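Progress report, second reporting period
Project: Drodura tray activity sets
Prepared for: Dedia grants office
Prepared by: Mei-kuen Tse, Grikent

1. Work since the last report

The grant covers the design and supply of tray-based activity sets for kitchen counters in day programs. Each set combines a raised-rim serving tray, a group of dome push buttons and a small number of loose toy objects. The period ran to the end of May. The tray selection is closed, the button layout has moved from paper to full-size mock-up, and the first bulk order of buttons has been received and checked.

2. Trays

Two tray types were compared, one smooth and one with a diamond-textured surface. The textured tray was selected. Button bases moved less on it when the dome was pressed off center, and objects pushed toward the edge were stopped by the rim on both types. The smooth type was slightly easier to wipe down, but the difference did not justify a change. We ordered 50 trays from Huang, all in the same orange-red. A lighter color had been requested at the planning stage and was not in stock. The effect of this on button contrast is discussed in section 3.

3. Buttons and layout

The working layout uses five buttons: lavender-blue, pink, orange, red and yellow. The yellow button is placed at the front, orange in the center, lavender-blue and red at the left and right, and pink toward the back. All five have black bases.

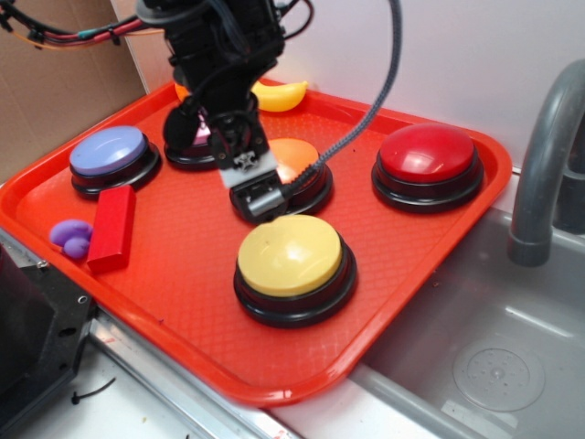 Contrast against the tray remains the main open point. Yellow and lavender-blue stand out clearly from the orange-red surface. Orange does not, and at present the black base does most of the work of marking its position. Options are to swap the orange cap for a green one or to keep the cap and add a pale ring around the base. The ring is cheaper and can be fitted to buttons already delivered. A sample ring is on order.

Of 144 buttons received, 117 passed the press check on first inspection. The rest had caps that stuck or returned slowly. These have been set aside and the supplier has agreed to replace them at no charge. No cost to the grant is expected, but the replacements will arrive after the first sets are packed, so the first shipment will be smaller than planned.

4. Loose objects

The current selection includes a plastic banana, a bunch of toy grapes and a red rectangular wooden block. The fruit pieces were kept from the earlier version. The block was added so that the set includes one object with flat faces and square edges. Objects are placed between and behind the buttons at the start of a session - fixed positions were tried and dropped, as they added setup time without any clear gain.

5. Counter placement

The tray is being used on a white countertop next to a stainless steel sink. Placement beside the sink shortens cleanup, but the buttons are not sealed and must not be rinsed. The setup sheet now states this in the first line. The sheet also asks for the tray to be set down with its full base on the counter and no part over the basin.

6. Budget

Spending on trays is complete. Spending on buttons is within the approved line. The contrast rings were not in the original budget, and we propose to cover them from the unspent printing allowance. Written approval for this transfer is requested.

7. Next period

- Fit and review the sample ring on the orange button
- Check replacement buttons on arrival
- Issue the revised setup sheet
- Pack and ship the first sets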